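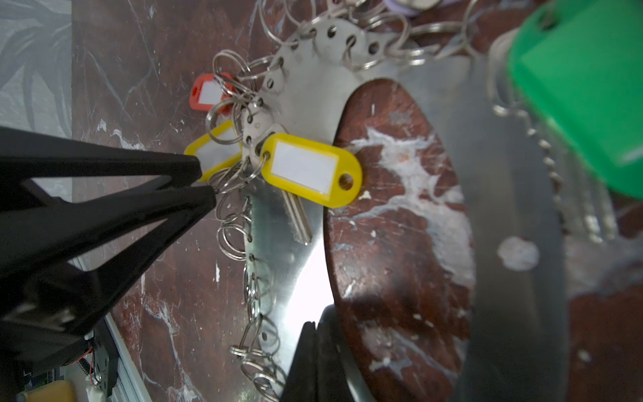

Figure 6-1. Wrist camera view with the fingertips closed at a cluster of split rings. Yellow key tags and a metal key are in view.

6 Setting up grasping of small ring-linked parts

This section covers the configuration of Petek, the grasp planning module of the Giser control suite, for parts that are joined by rings or hang from a plate. It assumes that the arm has been commissioned as described in Section 3 and that the wrist camera has passed the hand-eye check in Section 5. Settings made here are stored in the cell profile and are loaded each time the controller starts.

Module names used in this section:

Flikico – image acquisition and segmentation from the wrist camera
Petek – grasp candidate generation and ranking
Plolletell – motion execution, finger force control and logging

CAUTION: Keep the arm in reduced-speed mode until step 12 of Section 6.4 is complete. A ring that catches on a fingertip can pull the whole plate off the work surface.

6.1 Before you begin

You need:

The cell profile saved at the end of Section 5
An operator account with the Tuning permission
The parts you intend to handle, laid out as they will be in production
A matte gray calibration card

Check that both fingertips are clean and that the finger mounting screws are torqued to the value on the gripper label. Worn tips should be replaced before tuning. Values found with worn tips do not carry over to new ones.

NOTE: Profiles created before the March release store the ring settings under Part Class. They are moved to Contact Class when the profile is first opened. The change cannot be undone, so export a copy of the old profile first.

6.2 Image acquisition

Polished steel is the main source of bad segmentation in this kind of work. In Figure 6-1 the lower half of the key holder plate returns a bright white glare. Pixels in a patch like this carry no usable edge data, and Flikico must be told to leave them out of the mask.

1. Open Flikico and select Sources, then Wrist.

2. Set Exposure Mode to Manual. Automatic exposure changes as the fingers move into view and will shift the mask between one cycle and the next.

3. Move the arm to the Inspect pose. Place the calibration card flat on the work surface and press Read White. Remove the card when the status field shows Done.

4. Raise or lower Exposure until the printed or blank face of a tag label can be told apart from the plastic around it. Ignore the steel at this stage.

5. Turn on Glare Mask. Saturated areas are shown in magenta in the preview.

6. Set Minimum Glare Area to 50 pixels. Lower values cause the highlights on single rings to be masked, and the rings then break up into short arcs that Petek cannot join.

7. Press Save to Profile.

If the magenta area covers the point where the fingers are meant to close, do not try to correct it with exposure. Change the angle of the cell lighting or add a second Inspect pose with the wrist turned, then repeat from step 3.

Gripper parts in view

The fingers are visible to the wrist camera at all times and must be excluded from segmentation. So must any mechanism or wiring that shows along the border of the image. The self mask supplied with the profile covers the fingers only.

8. Select Self Mask, then Edit.

9. Drive the gripper through its full stroke with the Jog buttons. Flikico records the outline at each position.

10. Use the Paint tool to add any wiring, boards or springs that appear at the border. Leave a small margin around loose wires, which move when the wrist turns.

11. Press Rebuild. The mask is ready when the progress bar clears.

CAUTION: Rebuild the self mask whenever a cable is rerouted. A wire outside the mask is treated as an obstacle close to the camera, and Plolletell will refuse to move.

6.3 Segmentation of tags, keys and rings

Flikico assigns each region in the image to one of four classes: Tag, Rigid, Ring or Background. A plastic key tag belongs to Tag. A key blade belongs to Rigid. Ring takes in split rings whether they lie singly, overlap in a chain or form a tangle. The plate that holds the rings should be assigned to Background when it stays on the work surface, and to Rigid when it is to be lifted.

1. Select Classes, then Teach.

2. Capture 40 views of the parts. Move the wrist between captures, and disturb the parts every few views so that the tags do not always lie the same way up.

3. Label the tags first. Draw the outline around the plastic and include the label window. If the window is left out, Petek reads it as a hole and may plan a grasp through it.

4. Label keys separately from the tags they are attached to. Link the two with the Joined To tool, clicking first the tag and then the key.

5. Label rings as a single region wherever they overlap. There is no benefit in tracing each one.

6. Label the work surface as Background. Where the surface is patterned, as with veined stone, include views in which the pattern runs directly beneath a ring. Pale veins next to silver wire are a common cause of false Ring regions.

7. Press Train. When training ends, open Review and step through the views marked with a yellow triangle. Correct the labels and train again if any tag is missing.

NOTE: Objects that are out of focus near the border of the image are normally dropped by the depth filter. If one is kept, draw a Keep Out region over it in the work area map. Do not teach it as a class.

6.4 Grasp planning

Petek proposes a set of grasp candidates for each image and scores them. For ring-linked parts the default scoring favors the largest flat face, most often a tag lying on the plate. A tag picked up in this way brings its ring and everything joined to it. The settings below move the preferred contact to the rings and limit what may be lifted with them.

1. Open Petek and load the cell profile.

2. Set Contact Class to Ring.

3. Set Candidate Limit to 1,000. The planner slows down above this value with little change in the result.

4. Set Approach to Pinch, Both Fingers. The fingertips converge on a single point, and each is checked for its own clearance along the way.

5. Set Tag Contact to one of the following:

Forbid – a fingertip may not touch a tag at any time
Allow Rest – a fingertip may rest against a tag but may not press on it
Allow – tags are treated like any other surface

Use Allow Rest for most work. In a crowded cluster, such as the one in Figure 6-1 where the upper fingertip rests against a yellow tag, Forbid leaves few or no valid candidates.

6. Set Plate Clearance to 2 mm. This is the smallest gap Petek will accept between a fingertip and a Background surface at the moment of closing.

7. Turn on Joined Parts. The planner now follows the links taught in Section 6.3 and adds the outline of any joined key to the swept volume.

8. Press Plan Once. Candidates are drawn over the live image, with the highest score in green.

9. Look at the green candidate and check that both contact points are on rings. If one is on the plate edge, raise Edge Penalty by one step and plan again.

10. Press Dry Run. The arm moves to the approach pose and stops short of contact. Check for clearance between the lower finger and the plate, in particular where the plate curves toward the finger.

11. Press Close at Contact. The fingers close under force control and hold. The arm does not lift.

12. Inspect the grasp by eye. If the rings are held between the tips and no tag is bent, press Accept. Accepted grasps are written to the profile and used to weight later plans.

Repeat steps 8 through 12 with the parts rearranged until the Confidence field stays green for several plans in a row – a single green reading is not enough.

6.5 Finger force and lift check

Plolletell takes over when a candidate has been accepted. It closes the fingers to the set force, waits, and then lifts by a small test distance before starting the full motion.

1. Open Plolletell and select Force.

2. Set Closing Force to 40 percent. Split rings are narrow and can roll out from between the tips at higher settings.

3. Set Hold Check to On. The controller compares finger opening before and after the test lift and reports a slip if the two differ.

4. Set Snag Limit to Low. If the load at the wrist rises faster than expected, the arm stops, lowers to the contact height and opens.

5. Set On Slip to Replan and On Snag to Stop and Ask.

CAUTION: Do not set On Snag to Replan while the parts are still attached to a fixed plate. The arm will repeat the pull with each new plan.

Rings threaded through holes in a plate cannot be freed by lifting. To handle them, select Hold Only under Task Type. The arm then grips and steadies the ring without a test lift, and Hold Check is skipped.

6.6 Messages

P-11 No candidates in contact class
Flikico has not found a Ring region inside the work area. Check the glare mask, then the class labels.

P-14 All candidates rejected, tag contact
Tag Contact is set to Forbid. Change it to Allow Rest, or spread the tags by hand.

P-20 Joined part outside view
A key linked to the chosen tag extends past the image. Add an Inspect pose farther from the parts.

F-03 Self mask out of date
The gripper outline no longer matches the stored mask. Repeat steps 8 through 11 of Section 6.2.

L-07 Snag during test lift
The rings are caught or still attached. Press Release, wait for the fingers to open fully, and clear the parts before pressing Resume.

6.7 Saving the profile

Select File, then Save Profile As, and enter a name that includes the plate type. Export a copy to removable storage. Profiles are tied to the gripper serial number. A profile imported on another arm opens with its self mask and force settings cleared, and Sections 6.2 and 6.5 must be repeated on that arm.

Giser control suite, set-up guide, Section 6. Revised June 2023.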